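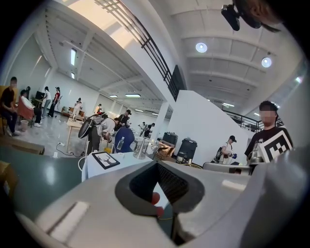
グリッパー前方の作業エリア。ホール1階、吹き抜け側

ハンドグリッパー教示作業 安全点検チェックリスト(コメント付き)
対象:Curley ホール1階、卓上片付けタスクの手本収集
2026年10月 記入:Hongmei Hao 確認:Fiona Carnegie
判定の書き方:良=そのまま開始可/注意=対応してから開始/否=中止して連絡

1. グリッパー本体

1-1 外装に割れ、浮き、角の立った箇所がないか
左:良 右:良
コメント:手袋なしで全周をなぞって確認。前回より握りの角がずっとなめらかで、持った瞬間に「これは長く使える!」と思いました。Agnesさんのやすりがけ、すばらしいです。

1-2 指先の開閉に引っかかりがないか
左:良 右:注意
コメント:右は全閉の手前でわずかに重くなります。リンクの軸を拭いて再確認したところ軽くなりました。作業の合間にもう一度見てください。

1-3 指先に挟み込み防止の注意が伝わっているか
良
コメント:初めての方には、最初に自分の指を入れないことを必ず口頭で。手本に夢中になると反対の手が前に出ます(私も出ました)。

1-4 配線が指の可動範囲に入っていないか
良
コメント:開閉を19回繰り返して擦れなし。

1-5 マーカーの汚れ、めくれ、反射
注意
コメント:照明の真下に立つと面が光って読み取りが落ちることがあります。立ち位置を半歩ずらすだけで戻るので、開始前にその場でくるりと向きを変えて試してください。これ、画面で追跡がぴたっと安定する瞬間がとても気持ちいいです。

2. 作業台と周辺

2-1 台がぐらつかないか、クロスが足や道具に掛からないか
良
コメント:垂れた部分に手首が触れる人がいるので、手前の角は毎回整えること。クロスの色を変えたときは備考欄に記入。あとで学習データを見返すときに本当に助かります!

2-2 割れ物、液体の置き方
注意
コメント:飲み物は作業台に置かない。水のボトルはふたを閉め、腕の振れる範囲の外へ。

2-3 電源タップとケーブルが歩く線を横切っていないか
注意
コメント:今回いちばん手を入れたい項目です。持ち手は視線が指先に集中していて、足元はほとんど見ていません。余ったケーブルは壁側に寄せ、横切る箇所にはカバーをかけてください。Iona Gunnさんから500 mmのカバーを2本借りる手配をしました。

2-4 持ち手の後ろに空きがあるか
注意
コメント:物を持ち上げたあと一歩下がる動きが入ります。後ろに椅子や箱を置かないこと。

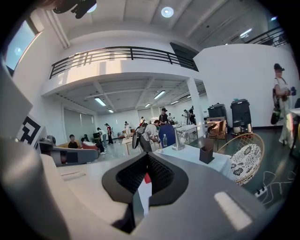 2-3、2-4の確認位置から。右手前の床にケーブルと電源タップ

2-5 見学者や別作業の人との距離
注意
コメント:同じホールで複数の作業が進むので、声かけ係を一人決めましょう。「始めます」「下ろします」の二言で十分です。試しにやってみたら、持ち手の緊張がすっと抜けて、手本の動きまできれいになりました。

2-6 階上の手すりに物を掛けていないか
階段担当が別紙で確認。本票では記入不要。

3. 持ち手の体と装着

3-1 髪、ひも、袖口
注意
コメント:長い髪は後ろで束ねる。肩ひもは余りを留める。前かがみになると思った以上に前へ垂れ、指先にもカメラの視野にも入ります。ヘアゴムは受付の引き出しにあります。

3-2 両手で持ったときの姿勢
良
コメント:肘は体の近く、肩を上げない。肘が伸びきる位置に物があるなら、腕を伸ばさず物を近づけてください。 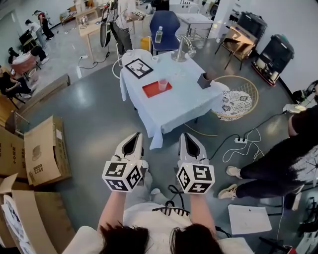 両手の手本は片手のときより肩に来ます。400秒続けたら必ずグリッパーを台に置き、手首を回して休憩。本人が「まだいける」と言っても休みます。楽しい作業なので、みんな言います。

3-3 手順を始める前の空振り
良
コメント:物に触れずに一連の動きを通す。右手で支え、左手で取る、置く、両手を開いて引く。Ishbel Mowatさんの空振りは速すぎず迷いもなく、見ていてほれぼれします。新しい方はぜひ一度、横で見せてもらってください。

3-4 失敗したときの扱い
良
コメント:落とした物を空中で追わないこと。落ちたら止まる、声を出す、拾うのは声かけ係。失敗した回も消さずに印を付けて残します。

4. 収録系

4-1 左右の記録が同時に始まっているか
良
コメント:開始の合図に両方の指を同時に閉じ、波形のずれを見ます。

4-2 カメラ固定具のゆるみ
良
コメント:手で軽く揺すって確認。工具での増し締めはRilardの担当者が来たときだけ。

4-3 顔の写り込みの処理
確認中
コメント:ぼかし処理の設定はFionaさんが照合します。

5. 開始判定

ケーブルカバー設置と髪の固定が済めば開始可。
右グリッパーの開閉(1-2)は休憩ごとに再点検。
追記:台の高さをもう少し下げた配置も試したいです。背の低い持ち手の手首がかなり楽になるはずで、わくわくしています。高さ調整の脚はMorrisonの棚の下段。使ったら元の位置へ戻してください。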